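Chapter 5
Setting the Room

After reading this chapter you should be able to:
describe how a guest room is checked before arrival
explain the difference between a full clean and a stayover clean
lay out a drinks tray to a house standard

The Closthorpe is a country hotel that let its first room in 1734. Its present housekeeping manual was written by Marlina Tjoa and runs to 177 pages. Most of it deals with small matters: which way a pillowcase opens, where the spare blanket goes, how far the curtains are drawn. Guests seldom mention these things when they are right. They mention them quickly when they are wrong.
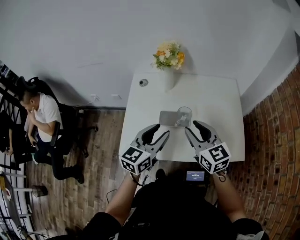
A house standard is a written record of where each item belongs. It lets a new member of staff finish a room in the same way as someone who has worked there for years. Surfaces are dealt with first, then linen, then the items a guest will handle. Drinks trays are often set badly. A glass may stand at the right end of a flat grey tray, as it does on the white table, or in the centre, but the position should be the same in every room on the corridor. Flowers go towards the back, against the wall, and artificial ones need dusting as often as the lampshades.

Section 5.1 covers the order of work. Section 5.2 looks at stayover rooms, where the guest's own belongings must be left as they were found.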